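Open day at the Skonen card works, Cekville

July 15, 2018

I had been meaning to go to the Skonen open day for a couple of years and had always found out too late. This time Emerson Frota sent me the notice in good time and we went together. Cekville is a short ride on the branch line from Drinano, and the works is ten minutes on foot from the station, past the allotments and over the canal bridge. There is a sign at the gate but it faces the wrong way if you come from the station, so we walked past it once.

Skonen prints picture cards. They do some playing cards and a few board game decks for other publishers, but most of the work is sets of photographic cards: sorting cards for schools, memory games, language cards, and the association cards that people use in group discussions. The firm took over the building from Marciniak, a bookbinder, in 2000, and the old name is still painted on the side wall facing the canal.

Visitors went round in groups of 18. Ours was led by Vilém Kratochvíl, who has worked in the finishing room since the Marciniak days and learned his trade on book covers. He talks quietly and the presses were running, so it paid to stand near the front.

We began in the paper store. Card stock comes in on pallets and has to sit in the building before it is printed, or it curls. Kratochvíl let us bend a sheet of the ordinary stock and a sheet of the better one, which has a dark layer in the middle so that you cannot see through it against a light. For photographic cards the dark layer matters less, he said, but the schools like the stiffness, and the cheaper stock goes soft at the corners after a term.

The press room was next. Photographs are harder than drawings to keep even across a sheet. Skies give the most trouble. A pale sky can come out slightly pink on one side of the sheet and slightly green on the other, and once the cards are cut and mixed you have a set that does not match. They pull a sheet at intervals and look at it under a lamp. There was a pile of rejected ones on a trolley and I would not have known what was wrong with most of them.

After that we went through to cutting. The sheets are first cut into strips and then each card is punched out with its corners already rounded. I had assumed the corners were done separately, as Emerson's uncle used to do with a hand tool for his slide mounts. Kratochvíl said they did work that way until they bought the punch, and that a worn punch leaves a small lip on the edge that you can feel with a thumbnail. He passed round a card with the fault and another without it. I could feel the difference. Emerson said he could not.

The part I enjoyed most was the new seasons set, which goes on sale in December. It is made up of landscape photographs with a white border, and no words on the picture side. The trees in the winter cards are bare, with thin branches going up into the sky, and the reddish brown of the twigs has come out well. I had expected winter to be the dull part of the set and it was the one I kept going back to.
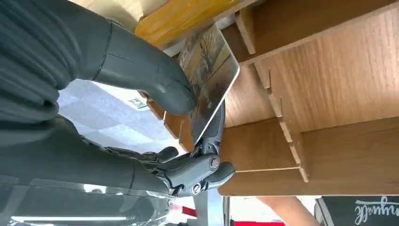

One of the winter cards, bare trees against a pale sky.

The border was argued over, apparently. A picture that runs right to the edge looks more modern and leaves more room for the photograph. Against that, any small shift in the cutting is hidden when there is no border and shows at once when there is one. The designers wanted to do without. The teachers they asked wanted the white edge, partly so that children would hold the card there and keep their fingers off the picture. The teachers got their way, and the cutting room has had to be more careful as a result.

There was some talk in our group about how the photographs are chosen. Kratochvíl said this was not his department but that they try to avoid anything that gives the place away, such as road signs or well-known buildings. A path and some trees can be anywhere. One woman asked whether the pictures were all taken locally. He thought a good few were from the country north of Drinano, though he could not say which.

The sets are collated and boxed in a long room upstairs with windows on the canal side. Every set is weighed before the box is closed, and if a card is missing or doubled the scale shows it. The boxes are plain card with a lift-off lid. I asked about replacements for lost cards, as I have a set at home with a gap in it. They will send single cards if you write to them with the number from the lid. Mine is 2517, and the woman at the desk found it in the list straight away. She took my address and charged me only the postage.

The tour took a little longer than advertised because the group in front was slow on the stairs. Afterwards there was tea in the canteen, with poppy seed cake, and a table selling seconds. Seconds are sets with a slight colour fault or a scuffed box. I bought 2 of them, one for my sister's class and one to keep. I have looked through mine several times and have found a single card that is a shade too blue.

Some practical points for anyone thinking of going. Entry is free but you need to put your name down at the gate for a tour, and the morning ones were full by the time we left. Wear flat shoes, as the floor in the press room has rails set into it. It is loud in there and they hand out ear plugs, though they had run out of the small size. Pushchairs have to be left at the entrance. The stairs to the boxing room are steep and there is no lift, but you can wait in the cutting room and rejoin the group when it comes down.

We missed the train we wanted and walked back along the canal as far as the next station.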